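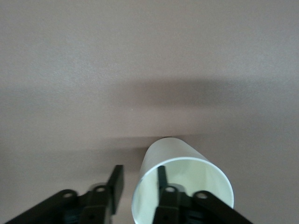 Unit 4: Ceasefires and how they are monitored

A ceasefire is an agreement to stop fighting for a set time or until further notice. It is separate from a peace treaty, and most of this unit depends on keeping the two apart. A treaty settles the dispute. A ceasefire leaves the dispute where it was and deals only with the use of force. Think of the boundary between the two sides as something like the shadow on the gray tabletop: dark in the middle, with fuzzy boundaries, and fading out toward one side. On a map the same boundary is drawn as a thin line, and many early violations come from troops who read that line in different ways.

Terms

Cessation of hostilities — a short statement by one or both sides that attacks will stop. Often there is no map and no monitoring.
Ceasefire — a written agreement with a start time, a list of banned acts and usually a way to handle complaints.
Armistice — a formal military agreement that ends active fighting, normally across the whole theater of war.
Buffer zone — ground that both sides agree to keep clear of armed units.

Case for this unit: the Liltitton exercise

We will use the Liltitton scenario from the course packet. Two forces hold opposite banks of the Egger, a river that dries up in part during September. The agreement sets a buffer zone 6 kilometers wide and keeps heavy guns 9 kilometers behind the zone on each side. The monitoring mission has 100 unarmed observers and is based in Velano.

Read the text of the agreement before you read the incident reports. Students who start with the reports tend to judge each shooting on its own and miss that Article 4 allows police with sidearms inside the zone.

What monitors do

Monitors record, report and pass messages. They do not enforce. A standard report gives time, place, weapon type, direction of fire and how the information was obtained. Keep what the observer saw apart from what the observer was told. In the Flovmont incident the first report mixed the two, and both sides used it to claim they had been attacked first.

Access is the usual problem. If patrols are turned back at a checkpoint, that is reported as a restriction of movement even when no shots are heard.

For the seminar on 10/24/24

Bring one page on the Flovmont reports. Say which article applies, which facts are firm, and what you would ask the liaison officers on each side. Maps are in the back of the packet — use the second one, the first has the old river crossing.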